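홈 > 기술자료 > 방문기 > 그리퍼·엔드이펙터

소식 방문기 장비 자료실 문의

Pralach 시험실 방문기: 소형 양팔 플랫폼용 그리퍼 비교

공유 6 댓글 9

Pralach의 그리퍼 시험실은 본관이 아니라 뒤쪽 별동 2층에 있다. 출입 절차는 간단했으나 노트북 반입 신고에 시간이 걸려 오전 일정의 앞부분은 듣지 못했다. 안내는 시험 담당 Zdenka Milošević, 제어기 쪽 설명은 Edin Dimitriou가 맡았다.

방문 목적은 하나였다. 우리 팀은 식품 모형과 식기를 다루는 탁상 작업에 쓸 평행형 그리퍼를 고르고 있고, 후보는 Lucero와 Panex 두 종으로 좁혀져 있다. 카탈로그 수치만으로는 판단이 되지 않는 항목이 남아 있었다. 얇은 테두리를 잡을 때의 손가락 처짐, 무른 물체에서의 힘 제어 하한, 케이블 처리 방식이 그것이다.

시험 조건은 사전에 메일로 합의했다. 물체 배치는 매 회 손으로 다시 놓고, 격자 표시는 쓰지 않는다. 파지 후 들어 올려 6초 유지하면 성공으로 기록한다. 유지 중 물체가 손가락 안에서 돌아가면 별도 항목으로 적는다. 두 그리퍼 모두 같은 팔, 같은 제어 주기(1000 Hz)에서 돌렸다.

작업대에는 딸기, 오렌지 조각, 껍질을 벌린 바나나와 그릇, 접시가 올라간다. 딸기는 크기가 다른 것을 섞어 쓴다. 작은 쪽은 손가락 끝의 평탄도를, 큰 쪽은 힘 상한을 보는 용도라고 한다.
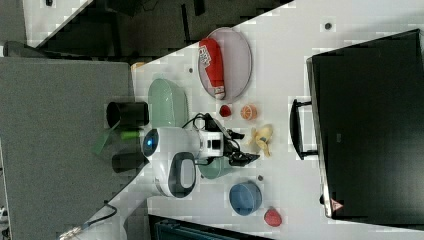

미스트비(Mistby), 3월

Lucero부터 적는다. 개폐 속도는 충분하다. 그릇 테두리 파지에서는 손가락이 테두리 곡면을 따라가지 못하고 한쪽 모서리로만 닿는 경우가 있었다. 손목을 조금 돌려 접근하면 해소되지만, 그만큼 접근 경로 계산에 제약이 붙는다. 작은 딸기는 문제없이 집었다. 오렌지 조각은 납작하게 놓인 상태에서 손가락 끝이 상판을 먼저 건드려 접촉 정지가 자주 걸렸다. Milošević 씨는 접촉 임계값을 낮게 잡아 둔 탓이라고 설명했고, 값을 올린 뒤에는 정지가 줄었다. 다만 올린 값으로 바나나를 다시 잡자 표면에 눌린 자국이 남았다. 두 물체에 같은 설정을 쓰기는 어렵다.

Panex는 반대 성향이다. 느리고, 닫힘 끝부분에서 속도가 한 번 더 떨어진다. 대신 힘 제어 하한이 낮아 무른 물체에서 자국이 덜 남았다. 큰 딸기를 잡고 유지하는 동안 회전은 한 번도 나오지 않았다. 손가락 교체는 나사 방식이라 공구가 필요하고, 교체 후 영점을 다시 잡아야 한다. 현장에서 교체부터 영점 확인까지 9분이 걸렸다. 우리 작업처럼 손가락을 하루에 여러 번 바꾸는 경우에는 부담이 된다.

케이블은 두 제품 모두 아쉽다. 외부로 도는 구간이 길어 손목을 크게 꺾으면 옆에 있는 용기나 그릇에 걸릴 여지가 있다. Dimitriou 씨는 손목 회전 범위를 소프트웨어에서 제한해 쓰고 있다고 했다. 이 제한을 풀고 시험한 기록은 없다. 우리 쪽에서 같은 팔을 쓸 경우 배선 경로를 따로 설계해야 할 것으로 본다.

수명 시험 자료도 열람했다. Lucero는 개폐 2000회 단위로 백래시를 측정해 둔 표가 있었고, Panex는 측정 간격이 일정하지 않아 나란히 비교할 수 없었다. Panex 쪽 원자료는 Velimir Nikolaidis에게 요청해 두었다.

카메라 위치에 관한 논의는 짧게 끝났다. 상부 시점만으로는 손가락과 물체의 접촉 깊이를 알 수 없으므로 손목 쪽 영상을 함께 기록해야 한다는 데 양쪽 의견이 같았다. 시각 동기 방식은 합의하지 못했다. Pralach는 제어기 시각을 기준으로 삼고, 우리는 영상 시각을 기준으로 한다. 변환 스크립트는 Nazanin Ranjbar가 작성하기로 했다.

현재로서는 Panex를 주 후보로 두고, 손가락 교체부를 개조할 수 있는지 확인한 다음 발주 여부를 정한다. Lucero는 대여품으로 그릇 파지 항목만 재시험한다. 접촉 임계값을 물체별로 전환하는 기능이 제어기에 있는지는 Dimitriou 씨의 회신을 기다리는 중이다.

이전 글 | 목록 | 다음 글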